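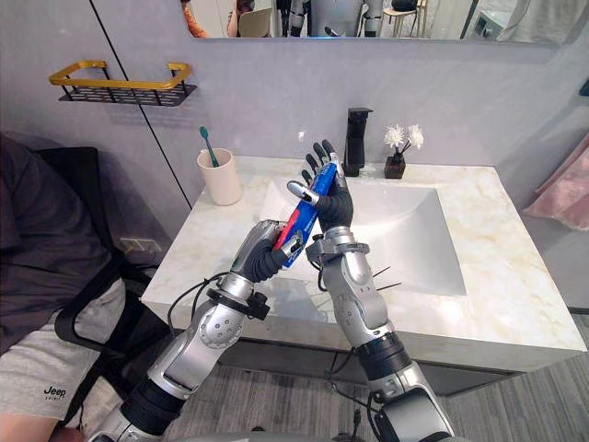

Hattar opens its doors in Troltavbridge, but the toothpaste takes a while

TROLTAVBRIDGE, 2020-12-26. Hattar, the robotics firm that wants to put two-armed helpers into private homes, let the public into its test rooms this week and asked visitors to judge for themselves. Many came away impressed by the hands. Fewer seemed ready to make room for one at home.

The main attraction was a bathroom. Hattar has fitted out a mock apartment, with a marble vanity and a long mirror, where its machine works through small household jobs. The one most people stopped to watch involved a tube of toothpaste, held at a slant over the sink with one hand on the crimped end and the other wrapped around the upper part.

Chrysoula Bakalis, who runs the home program at Hattar, told the crowd that soft packaging is among the hardest things a robot can be asked to handle. A tube bends, slides and changes shape as it empties. Two hands have to agree on how hard to press, she said, and that is a problem most factory machines never face.

It is a fair point, and the fingers are good to watch. They are dark, jointed and slower than you might expect, and they settle on the tube with some care. But the company's posters promise "mornings made easy," and a visitor with a toothbrush and 2 working hands would have been out the door long before the demonstration got going.

Asked how often the job goes wrong, Bakalis said the machine had completed 92 percent of its toothpaste trials since July. She did not have a figure for how long each trial took, or for how many were done with the same tube in the same spot. She also said staff reset the counter between attempts, and that those resets are not part of the score.

That leaves out a good deal. A real bathroom has a wet counter, a cap on the floor and a child in the way. When one parent asked whether the robot could find the toothpaste in a drawer, the answer was that drawers are being worked on at the firm's other site, in Vadumden.

Dumisani Ngcobo, a retired home health aide who came with his sister, was blunt. "I helped people brush their teeth for 18 years," he said. "Holding the tube was never the hard part. Getting somebody to the sink without a fall was the hard part." He said he would gladly look again if the company showed the machine next to a person who needed help. Bakalis said there are no plans for that yet, and that contact with people is a separate safety question.

The price is another open matter. Hattar would not name one. It did say that it hopes to place 1,000 machines in homes under a trial it calls Prastau, but gave no start date and would not say who would pay for repairs. Signup cards were handed out at the door all the same. The small print on the back says that households in the trial may be recorded and that the recordings may be used to improve the product. No one on the tour brought it up, and a staff member asked about it later said a full privacy policy was still being written.

None of this means the work is worthless. Handling a soft tube with two hands is a real engineering problem, and it is better to see it tried in the open than in an edited video. The engineers on hand answered technical questions plainly and seemed more cautious than the posters.

The test rooms will open again in July. Entry is free, and Hattar says the kitchen, which was closed for this visit, should be ready by then.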